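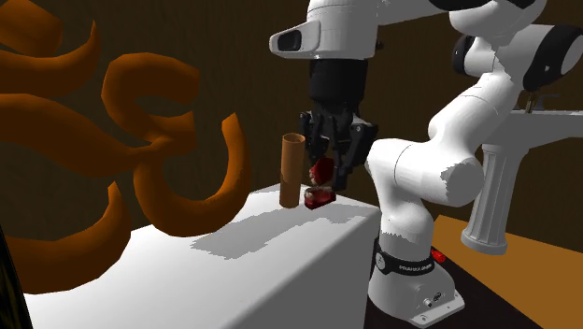
Su-bin Hyun's view was that most reprints are decided at the pretreatment station, well before a shirt reaches a platen, and that any visitor who wanted to understand the Brurton plant should spend the first hour there. The tour was rearranged to suit.

Visit report: Zernorico garment printing, Brurton
Visit date: 5/9/21
Prepared by: Jummai Ugwu

Scope

The visit covered receiving, pretreatment, direct-to-garment (DTG) printing, curing, inspection and single-order packing. Screen printing is done in a separate bay and was seen only in passing. Embroidery was not covered. Prices were discussed but are left out of this report at the plant's request.

We place short-run and one-off orders: name shirts, event shirts, small batches for clubs and schools. The questions taken to Brurton were about colour consistency between repeat orders, wash performance on dark cotton, and how an order of one item is kept together with its paperwork.

Receiving and blanks

Blanks arrive by the carton and are stored by mill, style, colour and size, in that order. Cartons are opened on receipt and one garment per carton is measured flat for chest width and body length. If it falls outside the mill's published tolerance, a second garment is pulled. If that also fails, the carton is tagged and set aside. The tags are orange for measurement and blue for shade.

Shade is checked against a retained swatch under a daylight lamp. Navy and heather grey give the most trouble. The plant does not mix dye lots of navy within a single customer order, even where the order is for different sizes. Heather is accepted with more latitude, as the fibre blend varies within a lot anyway.

The stock range for DTG is all ringspun cotton. A cotton and polyester blend was dropped in January after complaints of dull reds. Blends are still accepted for screen work.

Pretreatment

Dark garments are sprayed with a pretreatment solution so that the white underbase will sit on the surface and not sink into the knit. The unit in use is the Mota, a closed cabinet sprayer with a sliding tray. Light garments bypass it unless the artwork calls for white.

Application weight is checked by weighing a test square before and after spraying. This is done at the start of each shift and again after every 50 garments. The figures go on a clipboard at the station and are keyed into the production system at the end of the shift. We asked why they are not keyed directly. There is no terminal at the station; the mist gets into keyboards.

Nozzles are purged at each break. A partly blocked nozzle leaves a band across the chest which may not be seen until the white has gone down. Two rejected shirts with this fault were shown to us, one charcoal and one black. The band was easier to find on the charcoal.

After spraying, the garment is pressed dry with a sheet of parchment over the print area. The sheet is changed when it browns. Press marks are the second most common complaint at Brurton. They come out in the first wash, but the customer sees the shirt before the first wash, and the plant now includes a small card on the subject in every dark-garment order. We thought the wording of the card could be shorter.

Printing

There are four DTG printers in the main room, all of the same model, and each runs its own job queue. Repeat orders are not tied to the original machine. Instead, all the printers are profiled to a common target and a reference chart is printed on each of them every morning. Charts are kept in a binder by machine. We went through the binder for one machine and found the skin tones steady and the oranges drifting slightly towards yellow late in a head's life.

Artwork is received as PNG with a transparent background. Files with semi-transparent edges are the usual source of a pale halo on dark shirts. The prepress software flags them but does not correct them, and an operator decides whether to trim the edge or go back to the customer. For name shirts, where the layout is generated from a template, the problem does not arise.

Room humidity is held at 50 per cent by two humidifiers at opposite ends of the room. Below that, heads start to drop out. The log showed one excursion, which coincided with a roller door being left up during a delivery.

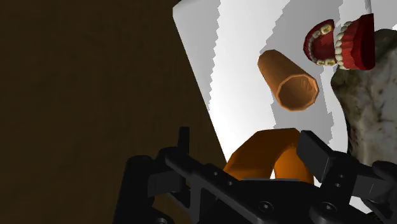

Dong-geon Cha objected that the humidity figure is the least useful one in the room, and that head temperature at the start of a job tells an operator more about banding than anything on the wall. The plant records both. Jobs are not started on a cold head unless the artwork has no solid areas.

Curing

Printed garments pass through a gas conveyor dryer. Belt speed is fixed for DTG and is not changed between light and dark garments, although the darks carry more ink. The reason given was that operators had been forgetting to set it back. The light garments are therefore slightly over-cured. We saw no yellowing on white shirts from this, but we did not test for it.

A probe is sent down the belt on a scrap shirt twice per shift. The trace is printed and clipped to the dryer.

Wash testing

One shirt from each week's dark production goes through repeated home-laundry cycles, inside out, warm wash, tumble dry on low. It is compared with an unwashed twin after 24 cycles. We were shown a row of these pairs on a rail. Loss of density was visible in fine text and in thin outlines. Solid areas had held. Cracking was seen on one pair, over a side seam, where the artwork ran wider than the recommended print area.

We asked for two pairs to take away. These are now in our sample cupboard, labelled by garment colour.

Order integrity

Each garment gets a barcode label on a removable tag at the neck before it goes to pretreatment. The label is scanned at every station, and the printer will not load a file without a scan. Multi-garment orders are gathered in numbered pigeonholes. There are 82 of these, and when all are full the queue is paused until packing catches up. This happens in the lead-up to Christmas and was described as a nuisance. More shelving has been quoted for.

A fault found at inspection sends the order number back to receiving, where a fresh blank is picked. The original is cut up for rags. Our order management system, Willow, sees only that the order has moved back one status, with no reason code. Tobiloba Nwankwo agreed to look into passing the code through. Oluwaseun Omoregie will supply the field list from our end.

Packing

Shirts are folded on a board with the print facing up and slipped into a paper mailer. Polybags are used only for wet-weather freight and by request. The mailer takes one heavy shirt or two light ones. Hoodies go in a carton.

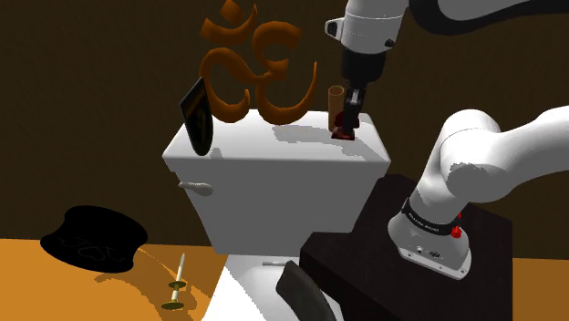
Rendered view: robot arm reaching over a white toilet.

Points to follow up

Reason codes for reprints to be passed to Willow.
Revised wording for the press-mark card. Draft to come from us.
Whether the template for name shirts can be narrowed on the smallest sizes, so that long names stay clear of the side seams.
Orange drift: plant to send charts from all four machines, printed on the same morning.
Navy: confirm that the dye-lot rule also applies when a reprint is made after the rest of the order has shipped. The answer on the day was that it should, but we were not shown where this is written down.

A return visit to see the screen printing bay has been offered for January. Dates to be confirmed with the plant office.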